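Mobile App Release Inspection: Checklist with Comments
Project: Ustetti (field notes app), build 2856
Test tools: Rurex for crash capture, Jevance for session recording

Second pass through the list, and what a nice change from the first one! Comments are mine unless marked otherwise. Status is PASS, FAIL or OPEN.

1. Install and upgrade

1.1 Clean install on both supported systems. PASS
Fast, no odd prompts. The new welcome page is lovely.

1.2 Upgrade over the last public build. PASS
All 37 saved notes in the test account came across, attachments included. Last time we lost the attachments, so I'm really happy with this one.

1.3 Upgrade with the phone nearly full. OPEN
The app stops with "Something went wrong." Please say what went wrong! A line telling people to free up space would do it. 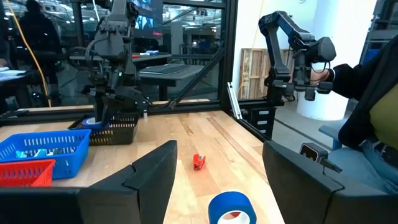

1.4 Uninstall removes local data. PASS
Checked with a reinstall. It asked for a fresh sign-in and showed an empty list until sync ran.

2. Sign-in and permissions

2.1 Wrong password message. PASS

2.2 Lockout after 7 bad tries. FAIL
It locks on the eighth. Small thing, but the help page says seven and the two need to match. I'd fix the app and leave the help page alone.

2.3 Location permission refused. PASS
The map tab now opens with a plain message and a button to settings. Great work, this used to crash every time.

2.4 Camera permission refused, then granted. PASS
Go out to settings and come back without closing the app. That was the path that broke before, and it held up well.

3. Crash and session capture

3.1 Forced crash shows up in Rurex. PASS
The report had the device model, system version and build number on it. The steps leading up to the crash are in there too, and I love how much back-and-forth that saves us.

3.2 Session video in Jevance hides private fields. FAIL
The password field is masked. The recovery email is not. This one blocks release.

3.3 Capture turned off in the store build. OPEN
Can't check until the store build exists. Keep it on the list.
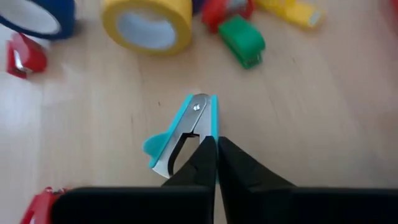 Evangelista test room, 21/02/2021

Picking up from 3.3 with the rest of the list.

4. Sync and offline use

4.1 Edit offline, reconnect. PASS
Sync finished before I could switch screens (tried it again just to enjoy it).

4.2 Same note edited on 2 devices. OPEN
Both versions are kept, good, but they have the same title and no time stamp. Add the time to the title of the copy.

4.3 Airplane mode during upload. PASS

5. Accessibility

5.1 Largest text size. FAIL
The Save button slides under the keyboard on small phones. Scrolling doesn't bring it back.

5.2 Screen reader order on the note page. PASS
Much better than the September build. Title, body, attachments, Save, all in the order you'd expect.

5.3 Color contrast in dark mode. PASS

Needed before sign-off: 2.2, 3.2 and 5.1 fixed and retested on a new build. Items 1.3 and 4.2 can go in the next update if the wording isn't ready. Rerun all of section 3 once the store build is up.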